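Work surface

A work surface, also called a worktop or bench top, is the flat upper part of a table, bench or counter on which tasks are carried out. The term covers fixed surfaces, such as kitchen counters and laboratory benches, and movable ones, such as desks and assembly tables. It normally excludes shelving and display tops, which are designed for storage loads only.

Terminology

In furniture catalogs "top" refers to the slab alone, while "bench" includes the frame and legs. Laboratory suppliers use "bench top" for both. The overhang is the part of the slab that extends past the frame. An apron is a vertical board or rail fixed under the slab to limit bending.

Materials

Solid wood is easy to repair by sanding but moves with changes in humidity and must be fixed with slotted holes or clips. High-pressure laminate bonded to a particleboard core is cheaper and more stable, but water that enters at an unsealed edge swells the core and the damage cannot be reversed. Stainless steel is used where surfaces are washed often. Phenolic resin and epoxy resin are common in chemistry laboratories. Stone and ceramic tops resist heat well and are the heaviest of the usual choices.

Slab thickness depends on the material and span. A top 25 mm thick is common for desks, and 40 mm for benches that carry vises or small machines.

Height

Height is set by the posture of the user and the type of task. Fine work is done on a higher surface, close to the eyes, and heavy work on a lower one, so that body weight can be used. Seated surfaces need clear space for the knees. Adjustable frames use a hand crank, a gas spring or an electric drive. The Flaneo frame, made by Imudico, used a crank with two fixed stops and was sold mainly to drafting offices.

Color and finish

Surface color affects how easily small parts can be seen. White and light gray tops give strong contrast with dark parts and show dirt quickly. Gloss finishes reflect overhead lamps and can cause glare, so matte or satin finishes are generally preferred for inspection and assembly. 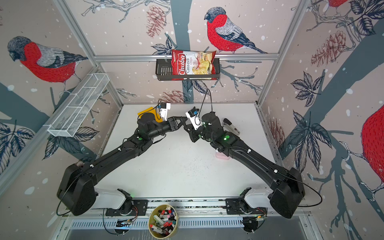 Edges are rounded or beveled to reduce pressure on the forearms. Where equipment is bolted down, the fixings are usually placed along one side to leave the middle of the top clear.

Testing

Static tests apply a known load at the center of the span and record the deflection. In the Leblanc method, a load of 1000 N is applied and the deflection is read again after the load is removed. Lihua Cai and Vsevolod Panasiuk compared laminate and solid wood tops at the Cluvdale test shop and found greater permanent deflection in the laminate samples.

Wear is tested separately with an abrasive wheel.

See also

Countertop
Drafting table
Workbench

This page was last edited on 12/27/19.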